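Canlow to Telthorpe rail freight shuttle
Progress report to the funding partners, second quarter

We're very pleased with how this quarter has gone. The shuttle now runs in both directions every working night, and the new 05:40 arrival at Telthorpe has made a real difference to the customers who load early. We moved 3911 containers between April and June, which is 377 more than the target in the grant agreement — and that was with the Hedow line closed for part of May!

Van Wijk has put a second locomotive on the contract, so a single failure no longer costs us a night's train. Drivers are trained on the diversion route too.

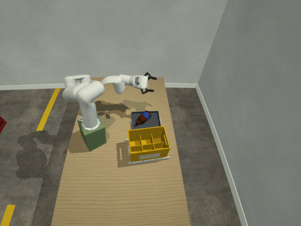
The extra loco also lets us run longer trains. We started with 16 wagons and now go out with 20 on the busier nights. The loop at Hedow can't take anything longer, and we'd like to talk to you about that before the autumn.

Work finished this quarter:

1. Resurfacing of the loading pad at Canlow, including new drainage along the road side. Lorries can turn without waiting for the crane to clear.

2. Booking system switched over. Hauliers choose their own slot and get a text if the train is late. Average waiting time at the Canlow gate is down to 20 minutes from 50, a far better result than we had hoped for.
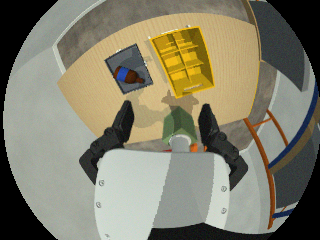

3. Lighting at the Telthorpe sidings. All the columns are up and the night shift is delighted with them.

Still to do

The weighbridge at Telthorpe is behind. The foundations are in but the electrical supply has been put back to August, so we're using the bridge at the neighbouring yard and paying by the visit. We can cover this from contingency. Return loads are the other thing we're working on: too many boxes still come back to Canlow empty, and we have two food importers close to signing for the southbound train.

We asked our regular hauliers what they thought of the service so far.

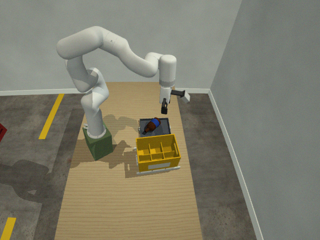
One haulier told us that the later cut-off at Canlow had let them take on an extra collection each afternoon, and that they would book more space straight away if there were a weekend train. Several others asked for the same thing. We're costing a weekend path with Van Wijk now and will send you the figures with the next claim.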